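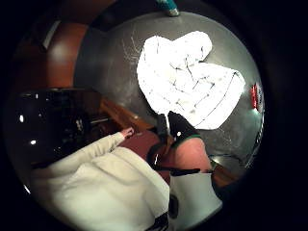
12/11/20, notebook, manipulation bench

Rules day. Xiaoyan Kong and I went through the handling rules for soft goods line by line, which took longer than writing them did and produced fewer laughs than I'd hoped for. Phúc Chu joined for the second half and brought objections.

Putting down what we agreed before it turns into what each of us remembers agreeing.

Rule 1, gloves. Old wording was "wear suitable gloves." Suitable to whom? Phúc has a pair he considers suitable for everything, including lunch. New wording: dark gloves for pale fabric, pale gloves for dark fabric, so the segmentation has a fighting chance of telling finger from fold. A black glove on white knit is the reference case. Coloured cuff trim is allowed. Xiaoyan wanted it banned, then looked at what we own and withdrew.

Rule 2, sleeves. Loose white sleeves near white cloth are now a "should not", one notch short of a "must not". I argued for must. The model treats anything pale and rumpled as laundry, and I have watched the Raseo planner propose, with 2 alternatives, a sensible grasp on somebody's forearm. Xiaoyan says a planner that can't cope with a shirt has no business in a house. She is right and I still want the rule. Left at "should not", to be reviewed in July, when we'll all be in short sleeves and nobody will care.

Rule 3, exposure. White knit blows out under our lights and the ribbing goes with it. Check exposure on the cloth itself before you start. Checking on the tabletop is what we've been doing, and the tabletop is grey and forgiving and tells you everything is lovely.

Rule 4, the state of the cloth at the start. "Crumpled" needs a definition. Phúc's proposal ran to 16 lines and involved a drop height. We settled on: pick it up by any one point, let go, don't tidy. If you feel an urge to straighten a corner, sit on your hands. A cloth that has been politely arranged teaches the policy that the world is polite.

Rule 5, who stops. Whoever has a hand closest to the fabric calls the stop. It doesn't matter who is senior, or who is holding the tablet. Say "stop" and nothing else. Last time Xiaoyan said "hang on, is that meant to", and by the end of the sentence the Horkodik arm had finished doing whatever it was meant to.

Rule 6, two people at one table. Allowed, provided each knows which part of the cloth they're working. No reaching across the other's arm while a grasp is in progress. Log both operators. The log form has one name field, so for now write both names in it with a slash and I'll apologise to the Nutsugah import script personally.

Rule 7, tabletop. Scratches stay. Phúc wanted to refinish the practice surfaces and I have told him to put the sandpaper away. Log any new damage with the run number and carry on.

Not agreed:
- how long before a hesitating grasp counts as a failure. Xiaoyan says 10 seconds, I say 12, Phúc says it depends. Parked.
- whether a heart-shaped crumple is worth its own tag. It isn't. Noting that it was raised.

Checked our draft against the Imasberg site rules afterwards. Theirs is mostly about fencing, with a stern paragraph on hair. We comply with the hair.

To do: fix name field. Reprint card for the bench, one side only, font large enough for Phúc. Ask Xiaoyan where the other pale gloves went.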